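Carpet, a short history by someone who vacuums a lot of it

Carpet is a thick textile floor covering, usually a pile of yarn fixed to a backing. I've looked after floors in Limcombe for years, so I have opinions, and a few of them have crept in (sorry, Talora wiki editors!).

The town's first mill opened in 1856 and wove narrow strips that had to be sewn together on site. My old boss Driss Abdel Hamid still has a piece, and it's rough as a doormat. Tufting came in later and made everything quicker and cheaper, and the mill switched over like everyone else did.

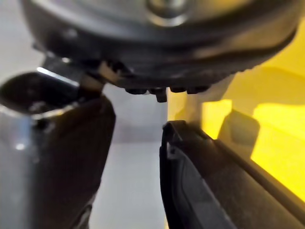

Dark rounded underside with a silver hub, seen close up.

Pile comes in 2 main kinds. Loop pile leaves the yarn whole, so it wears well but snags if you've got a cat. Cut pile is softer underfoot and shows every footprint, which drives me up the wall. Stripes are a different matter – I love them in hallways, though Kastriot Bošković, who fitted most of the Domex range around town, says they're a pain to line up at the joins.

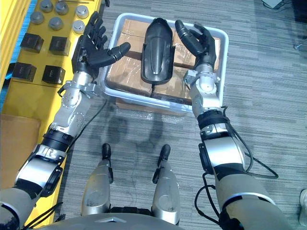 Can you put new carpet over old underlay?
It's better to replace the underlay at the same time, as the old stuff has flattened where people walk and the new carpet will wear unevenly on top of it.

Wool is still my favorite fiber. It sheds like mad for the first few weeks, and then it settles down.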